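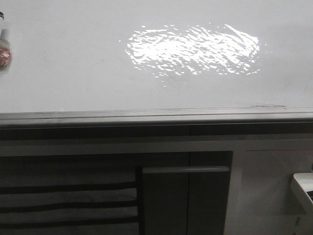 A bancada onde tudo aconteceu. O reflexo no tampo é o vilão (ou um dos vilões) desta thread

1/ ok, prometi contar o que deu errado com o braço na bancada da Dralleo. segue o fio, vai ser longo e escrito no celular entre um café e outro

2/ resumo pra quem tem pressa: a garra desceu onde não tinha objeto nenhum, encostou no tampo e continuou fazendo força. ninguém se machucou. tampo riscado, ponta de dedo gasta, orgulho idem

3/ contexto rápido. a tarefa é boba, pegar frasco, levar pro outro lado, soltar. câmera fixa olhando a bancada + câmera no punho. o detector roda na câmera fixa e a do punho só refina na chegada. guardem essa informação, ela volta

4/ a célula é nossa, o software de percepção é o Kingi (versão que a gente mesmo compila), e a camada de segurança é o Soslow, que em teoria corta o movimento se a força em z passa do limite. em teoria

5/ abril, fim da tarde, umas coisas já desligadas. rodando o lote noturno mais cedo porque alguém precisava da sala depois (esse alguém era eu)

6/ primeiros ciclos normais. pega, leva, solta. eu já tava respondendo mensagem, confesso. dedo longe do botão de emergência. erro número um e é meu

7/ aí um som. quem trabalha com isso conhece, o motor muda de tom quando empurra contra coisa que não cede. um gemido meio grave. levantei a cabeça e a garra tava lá embaixo, no nada, fechada, apertando mesa

8/ bati no botão. pelo log foram 11 segundos de contato antes disso. ONZE. pra quem é de fora: é uma eternidade, o limite que a gente tinha escrito no procedimento era 2

9/ primeira coisa que fiz foi a errada, que é querer mandar o braço pra home. segurei a mão. se tem força acumulada na junta e vc solta de qualquer jeito ele pula. fui em modo manual, velocidade mínima, subindo em z

10/ subiu bem. nenhum erro na tela, aliás. NENHUM. o sistema achava que tava tudo ótimo e que tinha um frasco na garra

11/ bom, e pq ele foi pra lá? fui ver a saída do detector. caixa verde bonitinha, confiança alta, bem em cima do reflexo da luz no tampo. o frasco de verdade ficou na ponta esquerda, cortado na borda da câmera fixa, e o detector descartou pq tava incompleto

12/ ou seja: jogou fora o frasco real e escolheu uma mancha de luz. a mancha é toda picotada, cheia de pedacinho brilhante, e os nossos frascos são de vidro. no treino o que mais tem é vidro brilhando. dá pra entender o raciocínio do bichinho

13/ e a câmera do punho, que devia refinar? aí vem a parte feia
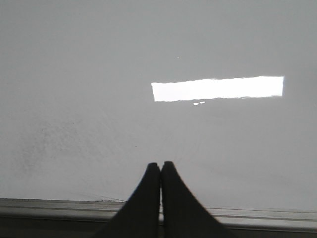
14/ o reflexo muda de forma conforme o ponto de vista. de cima, perto, a luz do teto vira outra coisa, um retângulo, e o módulo de refino procura "o mesmo objeto" que a fixa mandou. não achou. e quando não acha, o que ele faz?

15/ ele MANTÉM a última estimativa. sem aviso, sem parar. tava lá um fallback escrito por uma pessoa com pressa (eu, de novo, há uns meses) com um comentário "TODO: tratar direito"

16/ nunca deixem um TODO num caminho que termina com metal encostando em coisa. tatuem isso

17/ agora a altura. o z do alvo vinha da estimativa de profundidade, e profundidade em cima de reflexo em superfície lisa é loteria. o sensor "vê" a luminária refletida, como se tivesse um buraco no tampo. resultado: alvo abaixo da mesa, ele foi tentando chegar lá com toda boa vontade

18/ me perguntaram no privado: mas não tem limite de z no espaço de trabalho? tem. tava configurado. só que configurado em relação à base, e a base tinha sido remontada com um calço novo. 7 milímetros de diferença. o plano virtual da mesa tava 7 mm ABAIXO da mesa real

19/ 7 mm parece pouco. põe um dedo rígido fazendo força contra um tampo e me fala se é pouco

20/ e o Soslow? aqui eu queria muito botar a culpa nele. não dá. ele cortaria em 15 newtons se estivesse recebendo o sinal de força. tava recebendo um sinal congelado, o nó que publica a leitura tinha morrido antes do lote e ele ficou lendo o último valor bom

21/ último valor bom = braço parado no ar = força quase zero. então pra ele tudo na santa paz. monitor de segurança que não checa a idade do dado é enfeite, e a opção de checar EXISTE, vinha desligada no nosso arquivo de configuração pq dava alarme falso com a rede antiga

22/ somando: reflexo + frasco na borda + fallback mudo + calço + sinal congelado + eu no celular. tirando qualquer um desses o estrago era bem menor, acho. juntos deu no que deu

23/ danos: risquinho fino no tampo (passa a unha e mal sente), ponta dos dedos com desgaste, troquei o par por precaução. a junta do punho ficou em observação, refiz a calibração e o erro tava dentro do normal. o frasco passou ileso, nunca foi tocado

24/ o que mudei no mesmo dia, na ordem que fui lembrando:
checagem de idade do dado ligada, e se o sinal some o braço para. alarme falso que venha
fallback do refino agora aborta o ciclo e sobe
plano da mesa medido por toque, devagar, toda vez que mexer na base

25/ o que mudei na semana seguinte: as duas câmeras têm que concordar sobre onde tá o objeto antes da descida. se é reflexo elas discordam, é o teste mais barato que existe e a gente não fazia. custa um tiquinho de tempo de ciclo, paciencia

26/ tb coloquei checagem de largura da garra depois do fechamento. fechou até o fim = não pegou nada. isso é tão básico que tenho até vergonha de postar, mas tá aí, não tinha

27/ sobre a luz: muita gente vai dizer "põe um tampo fosco". o nosso É mais pra fosco e olha o reflexo. tô testando difusor na luminária, melhora mas não resolve. polarizador na câmera fixa tá na lista

28/ e não quero um sistema que só funciona se a luz for boazinha. na unidade da Civano, onde isso vai ser instalado, tem janela. JANELA. sol andando pela bancada o dia inteiro

29/ refiz o cenário de propósito depois, com velocidade baixa, um bloco de espuma no lugar e a mão no botão. o detector caiu no reflexo de novo, igualzinho. só que dessa vez as câmeras discordaram e ele nem desceu. ficou parado la em cima reclamando no log. coisa linda

30/ matei o nó de força no meio do movimento tb. parou. religuei, não voltou sozinho, pediu rearme. é assim que eu quero

31/ falta: registrar caso em que o objeto aparece cortado na borda. hoje ele ainda descarta, só que agora avisa. o certo era pedir pra reposicionar ou mexer a câmera, fica pra próxima

32/ procedimento novo também: em lote com mudança de montagem, alguém olhando pro braço e sem celular. escrevi essa regra olhando pra mim mesmo

33/ quem usa Kingi com câmera fixa: procurem no código de vcs o que acontece quando o refino volta vazio. vai lá agora, eu espero. se alguém já tentou polarizador com vidro me conta como foi, meu medo é perder o contorno do frasco junto com o brilho

34/ errata do 8: o limite de 2 segundos é o do procedimento, no código tava sem limite de tempo nenhum. já tem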